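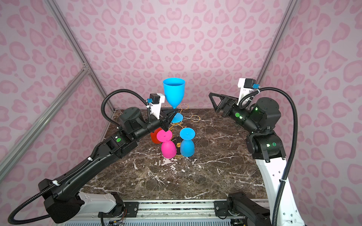 Tampo quadrado em mármore castanho-escuro com veios brancos e acastanhados, diante do papel de parede leopardo em rosa.

Galeria: mármore escuro e padrão leopardo

Esta página faz parte da galeria de superfícies e revestimentos da Prodelex. Reúne as notas de uma combinação que nos pedem com alguma frequência no salão de Soltau: uma mesa de aspeto pesado, em tons de castanho, contra uma parede de padrão animal em rosa. As referências comerciais estão no fim da página.

O tampo
O fundo é castanho-escuro e os veios variam entre o branco e o castanho-claro. Na linha Damano o desenho muda de peça para peça, por isso convém ver o tampo antes de confirmar a encomenda. Quem prefere um veio mais discreto deve indicá-lo no pedido — a escolha é feita em armazém, por ordem de chegada.

A parede
Manchas arredondadas e irregulares em rosa, contornos num rosa mais escuro, fundo rosa-pálido. O padrão cobre a parede do fundo e a lateral direita. Em divisões pequenas, duas paredes costumam chegar; a terceira pode ficar lisa, pintada no tom do fundo.

A combinação
O castanho segura o rosa. Com um tampo branco o mesmo papel parece mais infantil, e com um tampo preto o contraste fica duro. Os veios claros da pedra fazem a ligação ao fundo pálido da parede.

Iluminação
Luz neutra. As lâmpadas muito quentes puxam o rosa para o salmão e apagam os veios castanhos.

Manutenção
Pano macio, água morna e sabão neutro. Nada de vinagre, limão ou produtos anticalcário sobre o mármore. O papel limpa-se a seco, com uma escova de pelo curto, de cima para baixo.

Encomendas
Tampo Damano, referência 3598. Papel de parede da coleção Xu, em rosa. As amostras de papel são enviadas por correio e não precisam de ser devolvidas; as de pedra só se consultam no salão. Para encomendas acima de 500 euros o transporte está incluído. O prazo do papel é de 2 semanas, o da pedra é confirmado por escrito depois da escolha da peça.

O salão de Soltau está encerrado para inventário em janeiro. Os pedidos por correio eletrónico continuam a ser respondidos nesse período.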